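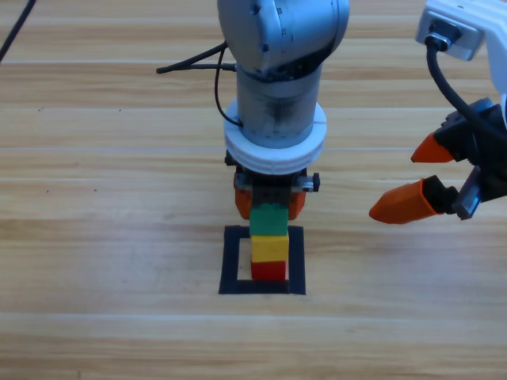

According to Trí Lã, a toy block has no right way up, and this is why small children of different ages can share one set without quarrelling. The remark is often repeated in writing about building blocks, although many parents would not agree with the last part.

Building blocks (also play blocks or toy blocks) are small solid pieces, mostly of wood, made for stacking and for laying in rows. The simplest form is the cube. In a coloured set the usual colours are red, yellow and green, and blue is added in larger sets. The Nernau set, sold with up to 32 pieces, keeps one colour for each block. 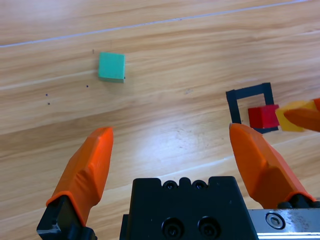 Besides free building, there are games with a marked field. A square is laid on the table, for example with dark tape, and the players must bring their blocks inside it. In the Jelenitz rules a block which lies over the line is counted as half. The Rukico rules are more strict and do not count it at all.

Wooden blocks wear with use. The corners become round, the paint gets small dents, and pieces may chip at the edge.

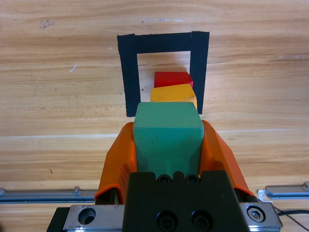 Such wear is not considered a fault, but a chipped edge should be smoothed with fine sandpaper, grade 400, before the block is painted again. The colour of old blocks can also differ a little inside the same set.

See also: Montecinos tower game; Table games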